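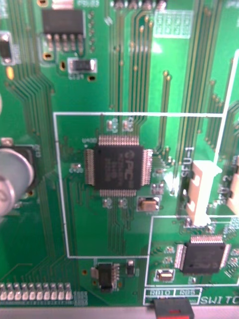 Guvow project: frequently asked questions

What is Guvow?

Guvow is a method for teaching a robot arm to find its way around a circuit board using only the small camera at its wrist. You give it one close view, and it works out which part of the board it's over and how far it has to move to reach the part you asked for. We've been working on it at the Clisthorpe lab for a good while now and we still get a kick out of watching it lock on!

Why circuit boards?

They're wonderful test material. A single close view can hold a big square chip with pins on all four sides, a smaller one of the same shape, bare pads, gold vias, capacitors and connectors, all packed together. Plenty of those things look alike, so the method has to use the layout around a part as well as the part itself. Traces fanning out from a chip turn out to be some of the best clues we have.

Does it read the printing on the board?

A little. Large white labels such as SU-1 and SU-2 next to the connectors, or RB10 and RB5 in their small boxes, are a big help when they're readable. Chip markings are another story. In the view at the top of this page the PIC logo on the main chip comes through, but the three small grey lines under it are too blurred to read. Guvow treats text as a bonus and gives it a low weight when it's unsure.

What about glare?

Glossy solder mask throws back bright spots (there's one to the right of the main chip), and our first version would happily match on them as if they were part of the board. The current version compares views from several wrist positions and drops anything that slides around when the camera moves. That one change did more for us than any amount of extra training, which surprised everyone here.

How well does it work?

We ran 602 trials on boards the system had never been trained on. In each one the arm started somewhere over the board and was asked to center the camera on a named part. It missed in 79 of them. Most misses came from repeated rows of tiny parts, where it picked the right row and the wrong neighbor. We'd love to crack that next.

How much training data did you use?

200 short camera sweeps over 26 boards. Each sweep was labeled by hand for chips, connectors and larger capacitors. Tiny parts were labeled only as groups.

What if a part is only half in view?

It still counts. Guvow guesses where the rest of the part should be and moves the arm that way to check. Connectors at the border of a view work nicely for this.

Does the robot touch the board?

No. The trials covered finding and centering only. Probing is the subject of a follow-up study called Fogh, planned for August.

Can I try it with my own arm?

Please do! You'll need a wrist camera that can focus up close and a way to send small position commands to the arm. Start with a big, flat chip as your target and work down in size from there.

Last updated May 25, 2018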